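Workshop tips from the robotics club: moving and storing the chairs

This page belongs to the tips collection of the Stindon student robotics club. Most of it came from our own mistakes, so please use what is useful for you and leave the rest. Our project this year is called Okitz. The task is simple to say: the robot must bring an office chair back to its desk. The tips are for students who do the same kind of work, but several of them are good for any room with chairs on wheels.

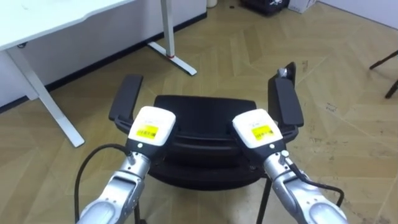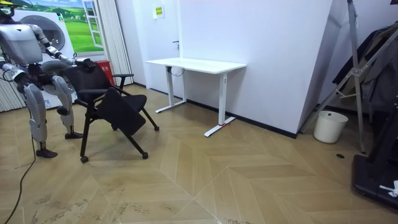
1. Clean the casters first. We lost two evenings because a chair turned always to the left, and we searched for the mistake in the program. It was hair, wound around the axle of one wheel. Turn the chair upside down on an old towel, pull the wheels out by hand if they are the push-in type, and cut the hair with small nail scissors. Tweezers take out what remains. Wipe the axle with a dry cloth. We do not put oil there, the dust sticks to it and after one month it is worse than before.

2. Do the push test by hand. Put one hand on the middle of the backrest and push slowly. If the chair does not go straight for you, it will not go straight for the robot. Also try with the wheels turned sideways at the start. The first few centimeters are the difficult part, when all wheels must swing around.

3. Mark the start place on the floor with painter's tape. Take the tape away the same evening. We forgot it over the whole of July and the glue stayed. Warm water with a little dish soap, left under a wet rag for 20 minutes, brought most of it off. Please don't leave water standing on a wood floor, though. There we use only a rag that is well wrung out, and we go over it several times.

4. For scuffs from black wheels, a clean tennis ball or a white pencil eraser works well. Rub in the direction of the wood. Footprints go away with a dry microfiber mop, so do this before the wet cleaning, otherwise you spread the dust into the joints between the planks.

5. Cables. Before each run one person walks the path of the chair and looks for cables. A wheel that rolls onto a cable stops the chair suddenly, and the arm continues to push. The person on the stop button does no other job in this time, also not filming.

6. Folding chairs and tip-up seats. Decide before the run if the seat is up or down, and write it in the notebook. The weight is in another place when the seat is up, and we had runs that we could not compare because of this. Keep your fingers away from the hinge when you fold. Hold the seat at the front edge, in the middle.

7. Tighten the armrests once a month. Usually it is a hex screw under the seat. Do not use all your force. Turn until it stops, then a quarter turn more. If the screw comes loose again after a few days, one drop of medium thread glue is enough. We buy ours from Geerts, the small bottle.

8. Writing down the runs. On January 14, 2025 we had 1,456 runs in our table, and for about 200 of them we could not say which chair was used. Now every chair has a number on a piece of cloth tape under the seat, and the number is the first column. The same trick is good for a household with many similar boxes or chargers.

9. Parking the chairs in the evening. Push them under the desks with the backrest out, and lower the seats completely so the armrests do not knock against the table edge. If you have adjustable desks, bring the desk up before you park and down after, slowly, and look at the armrests while it moves. We have two dents from this.

10. Batteries come last. They go out of the robot, onto the shelf, and the charger is switched on only when somebody stays in the room. The key for the shelf hangs by the door.

Questions about the tips can be left in the Trunar folder, under "chairs". The list for cleaning the arms and grippers is on its own page, and it is still missing the part about the cable clips.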